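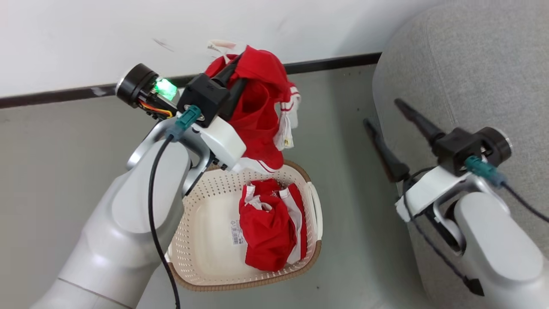 Handout 6: Depth Cues and Color Encoding in Terrain Displays

Reading before the session: chapter 4 of the course reader, sections 4.2 to 4.5. Bring the Clastcombe elevation file, already converted to a grid.

1. Scope

Last week covered projection from three dimensions to two. A projected surface loses depth, and the viewer has to rebuild it from cues in the drawing. These notes cover the cues available on an ordinary flat display with no special viewing hardware: occlusion, shading, size, texture gradient and color. Motion is left for Handout 7.

2. Monocular cues

Occlusion gives order only. If ridge A hides part of ridge B, then A is nearer, but the drawing does not say by how much. It is the strongest of the static cues and will override shading when the two conflict.

Shading gives local slope. For a matte surface, brightness depends on the angle between the surface normal and the direction of the light:

I = Ia + Id * max(0, N . L)

Ia is the ambient term, Id the strength of the light, N the unit normal and L the unit vector toward the light. Keep Ia above zero or all slopes facing away from the light go to black and their detail is lost.

Viewers assume light from above. On a map with north at the top, this means the light should come from the upper left, even though the sun never stands there in the northern mid-latitudes. With the light at the lower right, many viewers see valleys as ridges. Try both on the Clastcombe grid and compare the river channels.

Texture gradient works only if the texture is fixed to the surface. A pattern fixed to the screen flattens the relief.

3. Color as height

The Clastcombe grid runs from 148 m to 2,277 m. A linear scale maps height h to a value t between 0 and 1:

t = (h - 148) / (2277 - 148)

Worked values:
h = 966 m gives t = 0.384
h = 1,214 m gives t = 0.501

The second value sits almost exactly at the middle of the scale. In a scale with two hues that meet at the center, the 1,214 m contour will stand out as a sharp edge whether or not the ground changes there. This is a false boundary and the most common fault in submitted work.

Rules for the exercise:
Lightness must rise or fall steadily with t.
Hue may change, but slowly.
Do not use the full rainbow. Its lightness goes up and down several times, and yellow forms a bright band.

4. Combining shading and color

Multiply the color by I; do not add. Adding washes out the hue on lit slopes. Multiplication does darken the low end of the scale, so start the scale at a middle lightness — a deep blue at t = 0 leaves no room for shadow.

5. Exercise

Render the grid twice in Julumow, once with the Achterberg scale supplied in the lab folder and once with a scale of your own. Same light, same viewpoint. Print both in gray and check that height order can still be read.

Students using Prurkum should note that its grid import flips the row order. Reverse the rows before computing normals.

Due 12th May, by upload. One page of comment, two renderings, two gray prints scanned.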